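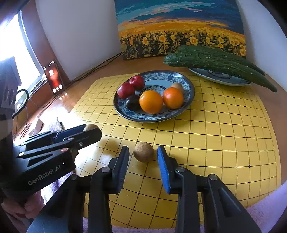 Go board

A Go board (goban in Japanese) is the flat playing surface for the game of Go, and I've been writing about them for this site long enough that I now own more than I have shelves for. The standard one is marked with 19 lines each way, and the stones go on the crossings, which trips up pretty much everyone who grew up on checkers!

Lines and dots

The lines are usually thin and black on a yellow or honey-colored ground. Small black dots called star points (hoshi) mark certain crossings. They help you find your place, and in handicap games the weaker player's extra stones go on them. I still use them to steady myself when a corner gets messy.

Types

Floor boards are thick blocks on stubby legs, lovely and very heavy. Table boards are thinner, and some fold. Then there are the roll-up kinds, which I'm fond of because they live in a drawer. My first was a Trodwood folding board with a hinge running right down the middle, and stones near the crease always slid a bit (it still comes out on vacations).

A proper board is slightly longer than it is wide. Players look at it from an angle, so a true square would seem squashed. Cheap ones often skip this.

Off duty

At our place in Renby the board stays on the table between games, so it ends up under whatever comes home from the market. Apples, plums, oranges and kiwis have all had their turn, mostly on blue-and-white china plates. Purists wince. I just keep a plate under anything juicy and wipe the surface with a soft, dry cloth afterward. Cucumbers go straight on a plate too, especially the bumpy ones that drip after rinsing.

See also: Go stones; Star point; Handicap game

Page last edited 18th August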